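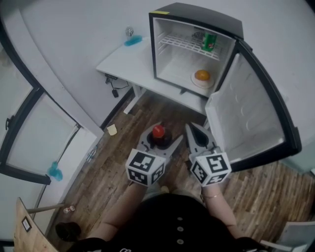

Workshop > Members' builds > Interviews

Oduor Kirui would like it understood that he has never claimed his robot will fetch anyone a drink. Other people at the Tristley workshop have claimed it for him. What he has, after a winter of evenings and weekends, is a pair of grippers you hold in your hands, a stack of recordings, and an arm on the far bench that has so far learned to approach a fridge and stop.

I went to see him in January, in no great mood to be impressed. I have sat through a good many home robot demonstrations, and most of them ended with someone reaching in to help.

"You can be as rude as you like," he said, clearing a stool for me. "Gunther has been ruder."

The idea is easy enough to explain. A person does the job by hand, using grippers shaped like the ones the arm will use. The blocks on top carry printed black and white patterns, and a camera follows those to work out where each hand is and how it is turned. Do the job often enough, feed the recordings to the software, and the arm should pick up the knack. Kirui calls the whole project Magesa. He has 3,874 recordings of it so far, nearly all of them to do with putting things into a small fridge and taking them out again.

I asked whether that wasn't a great deal of effort to teach a machine something a toddler can manage.

"A toddler has had longer at it than I have," he said. "And a toddler drops things too."

He let me have a go. The grippers are heavier than I expected and they pull at the wrists. You very quickly stop using your hands like hands. Picking up a small bottle, I found I was lining the fingers up on either side and creeping in, when normally I wouldn't have looked. I said so, and suggested that what he was recording was a person being clumsy in a new way.

Kirui took that fairly well. "It is clumsy, yes. But the arm has the same fingers. If I recorded my bare hands it would be learning tricks it can't do. It can't feel the bottle slip. It can't shift its thumb."

Gunther Ehlers, who built the finger joints and has rebuilt them since, was less patient with the question. "Everyone picks the bottle up and tells us it feels odd," he said. "After an hour it doesn't."

Maybe so. I only did twenty minutes.

My larger doubt is about the fridge. It is a little black one that stands on a white table, at a height that suits the arm. My own is under a worktop, the door catches on the bin, and the thing I want is always behind something else. I put it to Kirui that he was teaching his machine about one fridge, and that one a very obliging one.

"That's the fair complaint," he said. "I haven't got an answer I'd bet money on." He moves the contents about between sessions, and changes the lights, and leaves odds and ends lying on the floor so that the software doesn't come to depend on a tidy room. He has also talked of taking the grippers to Chepkoech Rweyemamu's kitchen. She has said she'll believe that when she sees him carrying the box up her stairs.

Rweyemamu looks after the recordings, and I found her the most useful person to talk to. She throws a lot of them out. In some the patterns are turned away from the camera, and the software loses a hand for a moment and then guesses. The first 1,000 were made before anyone had settled how far apart the fingers should open, and she would like to be rid of the lot.

"Oduor counts them all," she said. "I count the ones I'd show somebody."

How many is that? She wouldn't say, and Kirui changed the subject to motors.

I did see the arm run. It had 2 tries at a can on the fridge shelf. On the first it drew up short and stayed there, humming. On the second it closed its fingers on the can, lifted it clear of the wire and set it down again slightly to the left, and Kirui turned the power off before anything else could happen. He was plainly delighted. I asked if it had been meant to take the can out.

"It was, yes," he said.

He thinks he'll have the whole job, door and all, working by summer. Ehlers thinks the door alone will take until then. I've asked them to ring me when it shuts the fridge behind itself, and I have told them I'll be bringing my own can.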